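Open bucket on the kitchen floor or bin in the cupboard?

Posted in Kitchens and Utility Rooms, October 2026

korkor_g
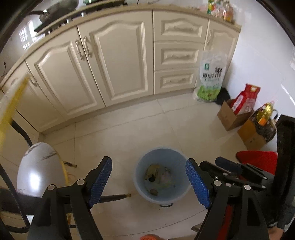 We moved into this place in March and still haven't sorted out the kitchen waste. At the moment it all goes in the blue bucket on the floor in front of the cupboards, peelings and wrappers together, and I empty it before bed. My husband wants a proper bin inside the double cupboard. I like being able to drop things in while I'm chopping. The tiles are cream so every drip shows. What do other people do?

rawiri_d
In the cupboard, every time. We put a pull-out one from Nalano in ours and I wouldn't go back. The floor stays clean and you don't kick it over.

tridosley_ted
Disagree with Rawiri. A bin in a cupboard gets forgotten. We had one for two years and the whole unit smelt of onions by the end, and the smell never came out of the chipboard. An open bucket gets emptied because you have to look at it.

rawiri_d
That's down to not emptying it though. Ours goes out every evening, same as hers.

OttoR
First thing I'd do is stop mixing the peelings with the wrappers. If your council takes food waste you want a small caddy with a lid for the peelings, on the worktop near the hob, and the wrappers can go in anything. The bucket is fine for the wrappers. Dry rubbish hardly smells.

korkor_g
We do get a food collection, I've just never used it. The worktop is already busy at one end with bottles and packets and I don't want a caddy next to the gas.

OttoR
Other end then, or hang it inside the cupboard door. Meltatby do one with a hook that goes over the top of the door. Check the shelf doesn't foul it when you close it.

Bořivoj D.
I would move the rice as well. You have the bag standing on the floor against the drawers, close to the waste. We kept ours like that and had moths, then mice. Now it is in a tub with a clip lid and I have had no trouble for 4 years.

tridosley_ted
Mice will go for the bucket before they go for the rice.

Bořivoj D.
They went for both.

korkor_g
Fair enough, I'll get a tub. Any tips for the marks on the tiles? Mopping with washing-up liquid leaves them looking dull.

adebayo_o
Too much liquid, most likely. Use hot water with a splash of soda crystals, then go over it again with plain water and dry it with an old towel. For the grout use a toothbrush. Stand the bucket on a boot tray as well – ours is an old Juhász baking tin and it catches most of the drips.

rawiri_d
Or put the bin in the cupboard.

korkor_g
I've measured and there's 23 cm free beside the pipe, so a narrow one might go in. Going to try the door caddy first and keep the bucket for wrappers. Will report back once the tub and the caddy have arrived.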